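The Inventory at Skaltgate

Flat 204 had to be handed back in August, and the lease required an inventory. I had written inventories for a living for 15 years, mostly of pumping stations, and I saw no reason to treat the contents of my own rooms differently. Each item would have a class, a condition and a destination. The destinations were Keep, Pass On and Scrap. There was no class for Undecided, as I had learned at Hirwood that an Undecided column fills up first.

The furniture took one morning. The kitchen took two. That left the small parts.

By small parts I mean the things that had been my mother's, apart from the clothes and the crockery. She mended radios at the front table for most of her life, and later mended anything that came through the door. She left buttons, fuses, hooks, lamp screws, the feet of appliances and a quantity of brass washers in a size no longer sold. They were in jam jars. The jars were in a drawer, and the drawer had stuck.

I bought clear compartment boxes of the type sold under the name Saver, and set out a procedure on a sheet of lined paper. Empty boxes to be inspected before filling. Partitions to be checked for height. Fasteners in the three-compartment boxes, electrical in the four. No box to hold more than it could close on. I cleared the round black table by the window, the one with the white dotted flowers round the rim, and began with the boxes.

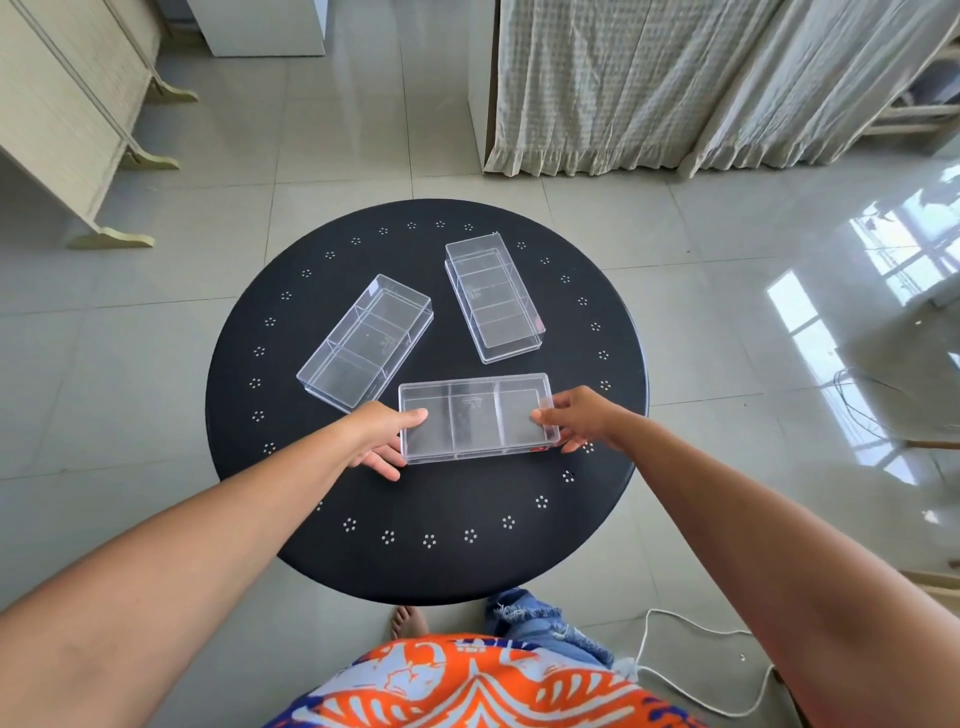

You'll want the buttons kept apart from the fuses, came the voice on the telephone, which I had propped against the skirting board with the speaker on. She never did, mind. She said if you had to look for a fuse you might as well find a button you needed.

I said that the system did not allow for it.

Well, it's your system, said my sister. How many compartments have you got?

I told her it depended on the box. She asked what would happen to a thing that was partly a button and partly a fuse. I said there was no such thing. She said to look in the third jar, and rang off to see to her dinner.

The third jar contained, among other items, a coat button with a length of fuse wire threaded through two of its holes and twisted off behind. It had evidently been made to do a job. I could not establish what job. The wire was 15 amp, heavier than any thread, and the twist was hers: two turns, flattened with pliers, the end tucked in so that it would not catch on wool.

I put it on the windowsill, outside the procedure, and went on.

By four o'clock the fasteners were complete. I had classed the hooks by gauge and the washers by bore. The brass washers came to 100 exactly, which I counted twice on account of it being so round a figure. They weighed more than expected. I entered them as Pass On, then looked at the entry for a time and altered it to Keep, initialling the change in the margin as the method requires. 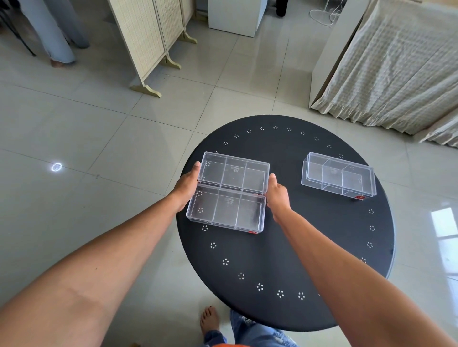
My mother had no method that I was ever able to write down. As a boy I tried once, with a school exercise book, standing at her elbow while she worked on an Uzor portable with its back off. I asked where each part went and she told me, and on the next set she put them somewhere else. I took this for carelessness. At Skaltgate that afternoon I thought about it again, and I thought about what a box of this sort does when it is opened out flat on its hinge, with three compartments in the one half and three in the other. The lid has the same divisions as the base. Either half could be taken for the bottom. She would have filled both, and then tried to shut it.

I tested the closure on an empty one. It held. I opened it and shut it again.

The button was still on the windowsill. I considered the fasteners, to which it belonged by origin, and the electrical, to which it belonged by material. I considered the coat, which had gone to a charity shop in the spring, if it was that coat. Then I took a fresh three-compartment box, placed the button in the middle and closed the lid.

On the sheet I ruled a new line beneath the last entry. Class: one. Condition: in service. I left the destination blank, rang my sister back, and asked her what colour the coat had been.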